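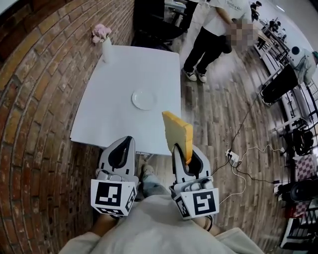 Hand-held collection: toast to plate

The Nivach set now stands at 756 demonstrations, 205 of them with bread. Operators wear no suit and drive no arm. They hold one gripper in each hand, and the coded cube on each gripper gives its pose. Gladys Mushi asks that the slice be held by its edge and kept upright until it is over the plate – flat grasps bend the crumb and spoil the release. Takes in which a cube is turned away from the camera for long are dropped before training. Kiprono Mfaume has the revised trimming script. The next export is due in September.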